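**Tornudton, Friday.** Grarnarau, the play equipment and table goods supplier, has opened a returns and re-use counter at its Tornudton store. The counter accepts small balls, soft-play pieces and printed promotional items from schools, clubs and households. Items are sorted by surface, seam condition and print before being passed on to local groups.

Sorting is done by hand on dark tabletops. The colour was selected after a trial at the Ullovport depot, where pale benches made scuffs on white panels hard to find. Each table seats two sorters and is wiped down between batches.
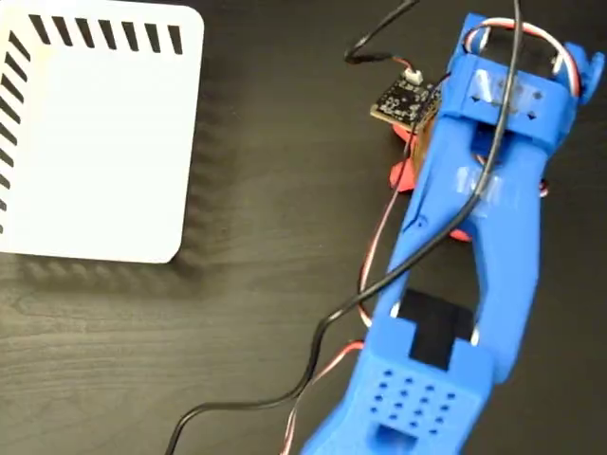
**What does the counter accept?**

Any ball up to 40 cm across, inflated or filled, with or without print. Balls with open seams are accepted for material recovery only and are kept apart from the re-use stock.

The Ullovport trial processed 3162 items. Of the balls in that total, 1000 were passed on for re-use in the same week. The remainder were held for cleaning, repaired or stripped for panel material.

Novelty pieces are logged under a separate heading. A round head with ears has more joints than a plain ball, and the joint at the base of each ear is checked first. Sorters then follow the panel seams across the curve with a fingertip. Pale finishes are turned under the lamp, as glare on a pearly white surface can hide a shallow crease.

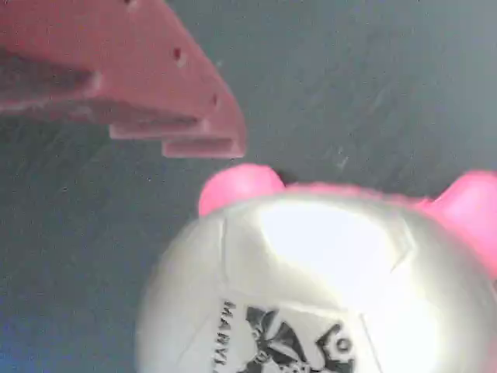 *Photo: Grarnarau press office. Free to use with credit.*

"The grading sheet has 55 lines and most items need only a few of them," said Khairul Chong, operations lead at Grarnarau. "A plain white ball goes through quickly. Anything with ears, a handle or a tail takes longer, and we have allowed bench time for that."

Printed items are graded on legibility as well as condition. Lettering and logos are left in place. Groups collecting stock are told in advance which pieces carry a name or a crest, and may decline them. The sheet records the following for each printed ball:

- wording, as far as it can be read
- colour of print
- position of the print relative to the nearest seam
- creases where panel edges meet

A white ball with MARYLAND in dark capitals down one panel, next to a black-and-white logo with two gear shapes, would be entered with the wording in full and the logo as "gears, two".
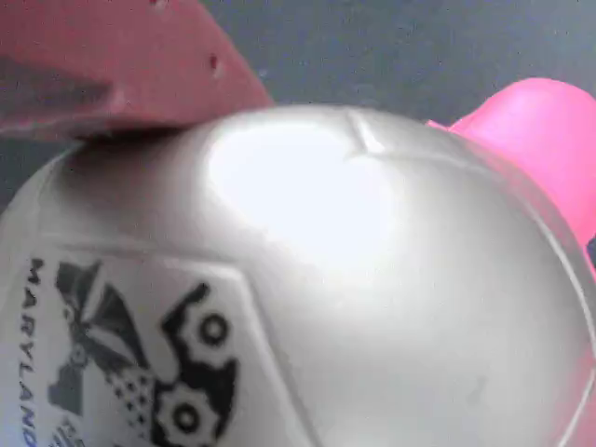
By Ghazala Dogar, Grarnarau press office

Transport between Tornudton and Ullovport is provided by Akbari, which also supplies the stacking crates. Crates are lined, and glossy items are packed in a single layer to limit rubbing. Collection runs leave Tornudton at 2 pm.

The counter is at the rear entrance of the store. No appointment is needed for fewer than 40 items. Larger loads should be booked with the Tornudton desk, giving the number of balls and whether any are printed. Receipts are issued on request.

**Notes to editors**

Figures for the Ullovport trial cover the period to the end of April. Grading sheets are available from the press office.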